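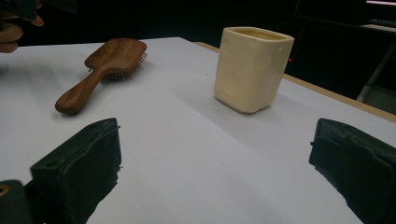 Minutes of the members' meeting, Fundurness Allotment and Garden Society

Held on Thursday at 19.00 in the small hall

Present: Gunnlaugur Riis (chair), Hanyu Hao (minutes), Dagný Brynjólfsdóttir, Oluf Overgaard and other members as on the signed list.
Apologies: Dexter Fajardo, who sent his remarks on item 3 in writing.

1. Minutes of the last meeting
The minutes were approved with one correction. Under item 4 the word "hedge" shall be "ditch". Oluf Overgaard asked that the correction is also made in the copy which hangs in the shed.

2. Water
Gunnlaugur informed that the lower tap is still leaking. Eskildsen has looked at it and offers to change the tap and 5 metres of pipe for 222 euros. Dagný wondered if it is wise to change so little of the pipe, when the part under the path has the same age. There was a long discussion about this. Oluf remembers that the path was opened once before and that the pipe was then in good condition, but he could not say which year it was.
Decided: the offer is accepted. Gunnlaugur writes to Eskildsen and asks what it would cost to do the path at the same time.
The water will be closed in November as usual. Members must empty their own barrels.

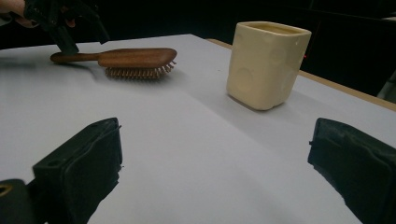

3. Compost
Dexter writes that people again put cooked food and plant pots in the middle bay. He proposes a new sign. Dagný thinks that we have enough signs already and would like instead that the bay is locked for one season. Put to the vote: the sign was preferred, with two against. Dexter is asked to make the text short.

4. Waiting list and empty plots
Two plots are free from spring. Plot 60 is very wet in the lower corner, and the next person on the list should be told this before they say yes. Hanyu will call them.
Oluf asked if plot holders may exchange plots between themselves. The chair answered that this is allowed, but it must be written in the book first.

5. Seed order
The common order goes to Pruron this year also. Lists to Dagný by the end of the month – please write clearly, and write the variety and not only "beans". Seed potatoes are ordered separately.

6. Any other business
The wheelbarrow with the green handle is missing. Whoever has borrowed it is kindly asked to bring it back.
Oluf thanked those who cut the grass along the road.

The meeting closed at 20.40. The date of the next meeting will be put on the board.

Minutes taken by Hanyu Hao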